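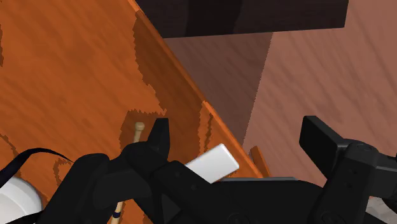
A reader in Clurard wrote in to ask whether oiling a wood tabletop is even worth it, when the stuff in the spray can takes ten seconds and smells like lemons. I get some version of that every week, so it goes at the top.

Yes, I think it's worth it. The lemon spray makes things shiny until dinner. Oil soaks in and stays put for months. But please don't throw the can at me if you love your spray – plenty of tables live long lives on it.

Frequently asked questions

Which oil do you use?
I've been on Vevel for years. Before that I used Geum, which is thicker and takes forever to dry, though I still reach for it on cutting boards. I buy my own and I don't get paid by either of them (I wish!).

How often should I oil a table?
A table you eat at every day, I'd do in February and again when the heat goes off for the year. A side table that mostly holds mail can go a lot longer. Drip a little water on it. If it beads up, go do something more fun.

How much oil does it take?
Way less than you think! A 16 ounce can has done my kitchen table more than 7 times and it still sloshes. Pour a puddle the size of a pancake, spread it with an old T-shirt, wait fifteen minutes, wipe off everything that's still sitting on top. If you leave it there it goes gummy and you'll be writing to me again. 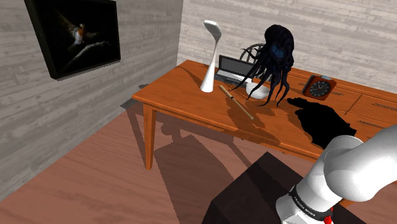
Image: Nedia home

Do I have to sand first?
Only if it feels rough or there are rings you can't stand looking at. I go over it lightly with 400 grit, always along the grain, and then wipe off the dust with a barely damp rag. Let it dry overnight.

How can I tell if my table has a finish on it already?
Try a dab of oil underneath, where it won't show. If it sits there like rain on a raincoat, you've got varnish or something like it, and oil won't do you any good. Soap and water, and you're done.

Can I put hot dishes on it afterward?
Use a trivet. I know, I know. I have two white rings on mine from the same casserole.

What about floors?
Different animal. Floor oils are made for feet and chairs, and I wouldn't use table oil down there. I've only done one floor in my life and my knees voted against a second.

What do I do with the rags?
Please read this one. Oily rags can heat up on their own and catch fire, even hours later. Lay them flat outside to dry, away from anything that burns, or put them in a metal can with water and a lid. Never ball them up in the trash. Then check with your town about where to drop them off.

Does it smell?
For a day or so, kind of nutty. Open a window.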